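Plistix Latch Box

A clear rectangular box with a lid that stays shut. Two latching tabs snap down on opposite edges and can be opened with one hand. Good for pens, cables, spare screws and craft supplies.

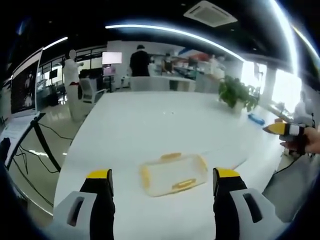 Plistix Latch Box with yellow tabs, on its side.

Stacks up to a load of 2 kg. Hand wash only. Replacement tabs are sold in pairs. Cartons of 200 ship from our Harms warehouse, usually by Friday. For bulk prices, ask for Detlef Schmieder.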